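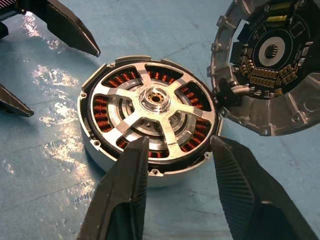
Motor, rear cover off, on the blue mat.

Workshop > Bench checks > Motors > Open-case inspection

Koppel bench, Wednesday, April 3, 2019. Checked by Urmas Rozīte

Power off, leads tagged: OK
Mat clean: scuffed, streaky. Wipe before next job. Still usable
Glare off mat: bad on left side. Move the lamp, asked for this in February
Rear cover: off, set down inner side up. OK. Check the seat for burrs before refit
Mounting tabs, screw holes: no screws left in the ones I looked at. Threads not checked, do with the gauge
Five-spoke bracket: bright, no comment. Don't pry on the spokes!!
Center bearing: turn by hand, listen. NOT DONE, ran out of time. Erik to do
Windings: looked thru the openings only. Need meter reading phase to phase, then to case. Pending
Screws bagged and labeled: 8 in bag, label says Volside, shoud say Mireo. Relabeled
Grease: none on hand, order 3 tubes
Hours on tag: 3,000. Job no. 236

Result: HOLD. No refit untill bearing and meter lines are filled in. Keep the cover with the motor, same tray, no stacking.

Initials UR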